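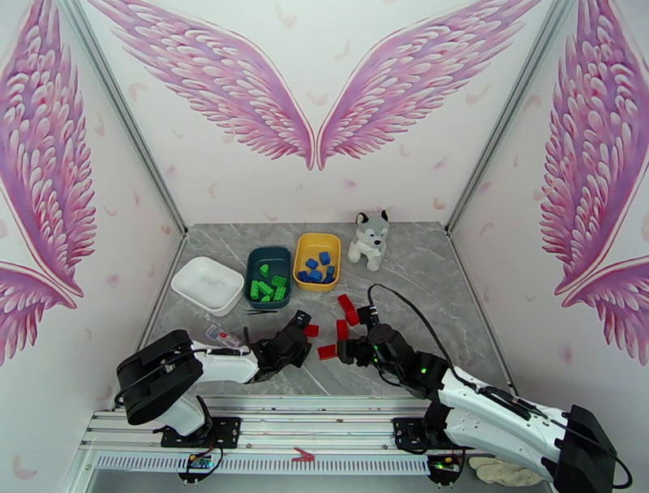
**Planejamento de compra de célula bimanual de bancada**: conjunto de decisões, orçamentos e prazos que antecedem a aquisição de dois braços robóticos pequenos montados numa mesma base, para ensino, pesquisa ou testes de manipulação. Também chamado, em textos mais antigos, de *dossiê de célula* ou só *dossiê*. O termo cobre a compra dos braços e tudo em volta: trilho, cabine, eletrônica, objetos de teste, reposição.

Não confundir com o projeto de célula industrial, que tem normas próprias e outro tamanho de orçamento.

## Origem do termo

Uso corrente em laboratórios pequenos. A forma mais citada vem do roteiro de Hanne Hjaltested para o grupo Rostura, que separava o gasto em "o que se move" e "o que fica parado". A segunda coluna quase sempre subestimada. Jitendra Semwal revisou o roteiro em fevereiro e acrescentou uma terceira coluna, "o que se perde" (parafusos, blocos, presilhas, cabos curtos demais).

Versão revista circulou com data de 16 de agosto de 2019. É a que a maioria copia.

## Componentes do orçamento

### Braços e garras

Maior linha da planilha. Comprar o par junto, mesmo modelo, mesmo lote se der. Pares montados com braços de lotes diferentes costumam exigir calibração separada, e o fornecedor raramente avisa. A garra às vezes vem cotada à parte; conferir antes de comparar preços. Garra paralela de dois dedos é o padrão para blocos e objetos pequenos.

Dedos sobressalentes: pedir na primeira compra. Frete depois sai mais caro que a peça.

### Trilho e fixação

Perfil de alumínio na horizontal, na borda frontal da mesa, com uma placa de montagem para cada braço. Barato. O que encarece é o corte sob medida e a espera. A Kälin, por exemplo, cotou para a oficina de Undia um prazo de 31 dias para perfil cortado e 5 para barra inteira; a oficina ficou com a barra e serrou lá mesmo.

Deixar folga no comprimento. A distância entre os braços muda depois do primeiro mês de uso, quase sempre.

### Eletrônica e cabos

Placas de controle, fontes, cabos de comunicação. Item mais esquecido: comprimento de cabo. O cabo tem que acompanhar o braço até o alcance máximo sem esticar e sem cair em cima da área de trabalho. Medir com o braço estendido, não recolhido. Fixar as placas perto do trilho economiza cabo, mas expõe os conectores, então prever proteção.

### Cabine e superfície

Paredes em três lados, perfis nos cantos, algum revestimento. O revestimento entra no orçamento como consumível e não como mobília (papel de parede rasga, descola, troca-se). Estampa à escolha do grupo. Há quem queira fundo liso e há quem queira fundo carregado de propósito, para variar o que as cameras captam.

O tampo deve ser fácil de limpar. Imitação de mármore, fórmica, chapa pintada, tudo serve. Evitar brilho forte.

### Objetos de tarefa

Linha pequena e que mais gera discussão. Para separação por cor, o conjunto mínimo é:

- blocos de montar em três cores bem distintas
- um recipiente por cor, de preferência de formatos diferentes entre si
- um objeto macio e de forma irregular, tipo bicho de pelúcia
- um objeto fino e rígido, tipo pinça
- uma embalagem pequena e leve

Comprar blocos em dobro. Somem.

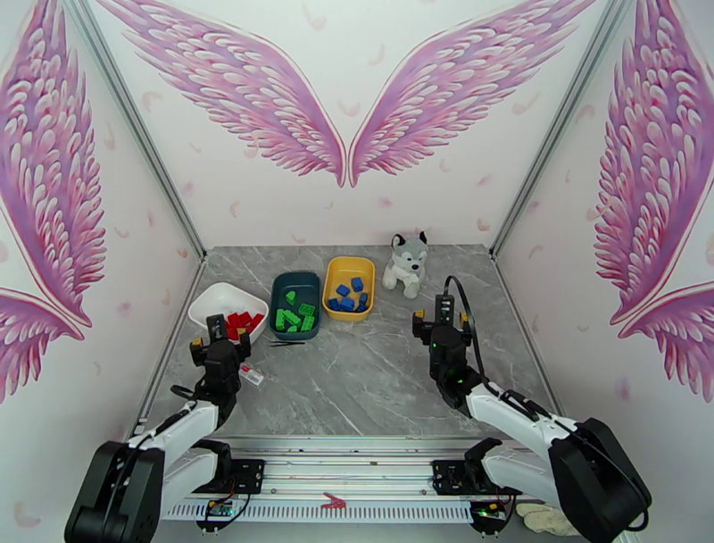

*Célula com dois braços em trilho de alumínio: blocos separados por cor em três recipientes, pinça e cachorro de pelúcia sobre o tampo.*

Recipientes rasos facilitam a vida da garra; tigela funda obriga o braço a descer quase na vertical e limita a pega. Trinidad Rivera recomenda orçar os dois tipos e trocar um pelo outro ao longo do projeto. Custo irrelevante perto do resto.

## Etapas

1. **Levantamento.** Lista de tarefas pretendidas, antes de qualquer catálogo. Uma página.
2. **Medição do local.** Mesa, tomadas, altura livre, passagem de porta. A cabine montada não passa em porta estreita.
3. **Cotação.** Três fornecedores quando possível. Pedir garra, cabos e frete em linhas separadas.
4. **Reserva.** Percentual para o que faltou.
5. **Pedido.** Em duas remessas: estrutura primeiro, braços depois.
6. **Recebimento.** Conferir torque das juntas e folga da garra no mesmo dia. Prazo de reclamação curto.

A divisão em duas remessas é contestada. Virgilio Lumbao defende pedido único, por causa do desconto e para não pagar alfândega duas vezes. A prática de Durnau é a contrária: estrutura montada e testada vazia, só então os braços saem da caixa.

## Reserva e custos ocultos

O roteiro original sugeria reserva de 16% sobre o total. Valor mantido na revisão, embora Semwal tenha anotado na margem que era pouco para primeira célula e muito para segunda.

Custos que costumam ficar de fora:

- horas de montagem (ninguém lança)
- iluminação
- luvas, panos, fita, abraçadeiras
- espaço de armazenamento dos dados
- uma segunda fonte, igual à primeira
- conserto de garra fora de garantia

No caso de Durnau, a soma desses itens passou de 2289 euros, mais do que o trilho e a cabine juntos. O relatório interno atribui boa parte a iluminação refeita e a uma fonte comprada errada.

## Comprar, alugar ou herdar

Aluguel só compensa em projeto curto. Contratos para braços pequenos são raros e a franquia por dano na garra costuma ser alta. Equipamento herdado de outro grupo sai de graça no papel, mas vem sem manual, sem cabo e com firmware desatualizado; reservar verba igual à de uma garra nova.

Compra de usado: pedir video do braço percorrendo todo o alcance, com carga. Sem video, sem compra.

## Manutenção prevista

Entra no plano desde o começo. Verificação mensal dos parafusos das placas de montagem, troca dos dedos ou das almofadas da garra quando houver desgaste, inspeção dos cabos nos pontos de dobra. Bienvenido Dela Peña mantém a planilha usada em Undia, com uma aba por braço (esquerdo, direito) e outra para objetos perdidos. A aba do braço direito é bem mais longa; não há explicação registrada.

## Críticas

O formato de dossiê é acusado de engessar compras pequenas. Grupos com verba anual fechada preferem comprar um braço só, aprender, e pedir o segundo no ano seguinte. Quem fez isso relata o problema já citado dos lotes diferentes, além de modelo fora de linha. Outra crítica, mais recente: a lista de objetos de tarefa envelhece rápido e acaba copiada de um projeto para o outro sem que se pergunte para que serve cada item.

## Ver também

- Manipulação bimanual
- Teleoperação
- Garra paralela
- Lista de materiais
- Custo total de propriedade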